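Feb 1, 2019

# How to plan a self-catered road trip without going broke on food

I've just got home from two weeks driving between rented cabins, and I've had a few messages asking how we kept the food bill down. So I've finally written out how I do it. It's not glamorous (sorry!) but it leaves a lot more in the kitty for boat tours and ferry tickets. 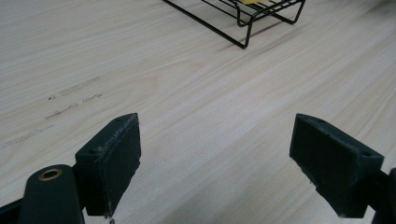
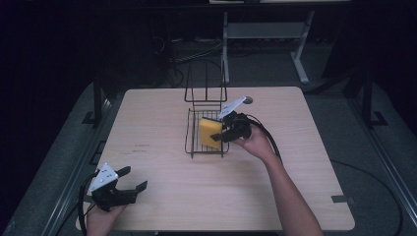 *A black wire rack on a pale wooden table, in both photos.*

## 1. Set one food number for the whole trip

I used to do a daily budget and it drove me mad, because the first day always blows out when you're stocking up on oil and coffee. Now I put $300 aside for the lot, on its own card, and check the balance every 4 days or so. If we're ahead, we eat out. If we're behind, it's pasta with whatever's left in the esky.

## 2. Ask the host what's in the kitchen

Do this before you pack anything. My standard message is:

> Hi, could you tell me if there's a large pot, a sharp knife, a can opener and any basic pantry items? Is there a shop within walking distance?

Firouzeh, who ran our cabin near Buler, wrote back with a full list and told us the bakery shuts at lunch. Gold! The place in Durano never answered, and we ended up opening a tin of tomatoes with a screwdriver.

## 3. Pack the small stuff

I bring salt, chilli flakes, stock cubes, teabags and a little bottle of olive oil wrapped in two plastic bags. Add a tea towel and your favourite knife if you're driving. If you're flying in, the knife goes in checked luggage – my mate Davoud lost a very nice one at security last March and still brings it up.

## 4. Shop where the road is, not where the view is

Look at your route and mark the last big town before each stop. Supermarkets there are nearly always cheaper than the general store by the beach. We did one big shop before the turn-off to Drisitz and saved $40 on what we'd paid the previous year at the harbour store.

Buy fruit and bread as you go, though. Bread does not enjoy a hot boot.

## 5. Cook double on the first night

Curry, chilli, a big tray of roast veg, anything that's good cold or wrapped up the next day. Whatever you make, put half away *before* you serve dinner, or it will vanish.

## 6. Leave yourself one proper meal out

Pick it early and book it. Ours was the grilled fish at Trajkovski, up the hill from the ferry, and I thought about it for days beforehand. I'd go back for the potatoes alone.

If you've got a good one-pot recipe that works on a dodgy two-ring stove, pop it in the comments. I'm already planning the next trip and I'm very sick of lentils.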